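Home | Contents | Chapters | Glossary | Index

Print this page | E-mail this page

Chapter 2

Recording a Real Voice at Home

Singing into a microphone for the first time is a strange and wonderful thing. You hear breaths you never knew you took, the click of your tongue, the little scoop up to a high note. Most people hate it for one afternoon and then get hooked! This chapter is about catching that sound well, in an ordinary room, with ordinary gear, before you touch a single effect.

In Chapter 1 we set up the interface and made sure a signal was reaching the computer. Now we get to the fun part - putting a person in front of the mic. We will look at the room first, then the distance between mouth and microphone, then levels, and finally how to put together one good take out of several.

Why start with the room? A microphone hears everything. Clap your hands in a tiled bathroom and then in a closet full of coats, and you will know more about acoustics than any chart can teach you. The bathroom answers back. The closet swallows the clap whole. A voice recorded in the first will always sound like a bathroom, and no plug-in will take that out cleanly. A bedroom with a rug, a bed and heavy curtains is a very good place to begin, and I have heard lovely records made in them.

Hằng Thái recorded all of her album Stedness in a spare room with a thick quilt hung behind her. Listen to the opening song, "Ung," on headphones if you can get hold of it. The voice is so close and dry that you could swear she is leaning over your shoulder. Then play "Jalis," from the same album, where she stepped back from the mic and let a bit of the room in. Same singer, same quilt, same microphone - and what a difference!

Distance does other things too. Come in close to a cardioid mic and the low end swells up, an effect called proximity. Radio hosts love it. A singer with a deep voice may find it turns to mud, and a gentle low cut somewhere under 200 Hz can clear things up. Katalin Győri, who taught me to record choirs, used to make her students sing one verse five times, moving back a hand's width each time. Try it tonight. Label the takes as you go or you will never sort them out afterward.

Key terms in this chapter: proximity effect, pop filter, gain, headroom, clipping, comping.

Before you read on, find a song you know by heart, something you can sing without looking at the words. You will be using it for every exercise up to the end of the chapter, so pick one you won't get sick of. Keep the first take, however rough it sounds, and save it in its own folder.
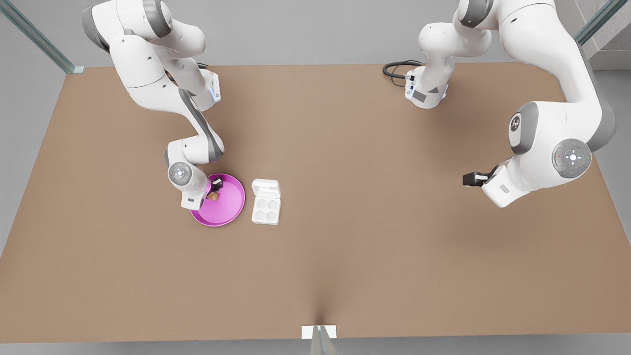 We will come back to that first take in the section on comping, where you will line it up against your later ones and listen for which phrases still hold their own.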